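4.2 Cluttered counters in simulation

We were delighted by how well the two-arm policy held up once we moved it out of the tidy training rooms. Each test room is built by the Faseo generator, which draws wall, floor and counter textures at random, hangs pictures, and then drops a mix of household items onto the counter. The items don't have to make sense together, and we like it that way! A policy that has only ever met cups on kitchen tables learns a lot about kitchens and very little about reaching.

We ran 600 trials across 39 rooms, with the same controller and the same starting pose in each. The target is named in a short text prompt, and the robot gets 6 tries before the trial is scored as a miss. The full method reached a success rate of 79 percent, and most of the misses came from tall, thin items standing close to a neighbor. Small flat items near the front edge were a pleasant surprise, as our earlier Rarneser baseline had real trouble with them.

Figure 3 gives a view over the robot's body toward a stone-textured counter. The left gripper is just short of the front edge, with a small brown item and a white dish on the counter beyond it. A green exit sign rests against the front edge, and a teal glass bottle stands just behind the dish, so the room offers plenty to steer around.

Figure 3. Left arm near the counter in a simulated test room.
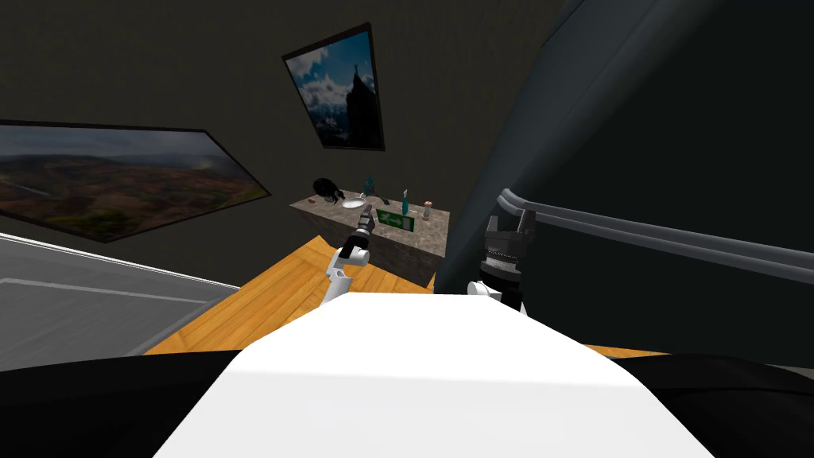 4.3 Effect of room textures

Swapping textures while holding the layout fixed lets us look at appearance alone. We kept every item in place and redrew only the walls, floor and counter.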